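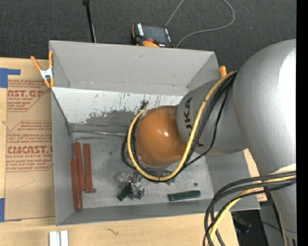 Our instructor told us in the first week that a slow login page is almost always a DNS problem, and I spent most of the term trying to prove that wrong. I lost, mostly.

My project was caching DNS lookups for the campus network at Ranthorpe. I set up a small resolver called Bemereck (it's an old laptop under my desk, don't get excited) and pointed a test script at it. The script asked for 4000 names, and 1000 of those were repeats I'd mixed in on purpose so the cache would have something to do.

First run: 726 of the repeats came straight out of the cache. I was thrilled for maybe an hour, until I started wondering where the rest went! The answer was time-to-live. A lot of those records had really short TTLs, so they'd expired before my script got back to them. I'd read about TTLs in the Sleiman notes and somehow never connected the two.

I also messed up the logging. The second run has 1169 lines with no timestamp, so I left it out of the results table and only used the first and third.

If I get more time in August I want to try prefetching, and maybe run the same script from the Atport campus, where the connection is a lot worse. My config files are in the appendix, comments and all.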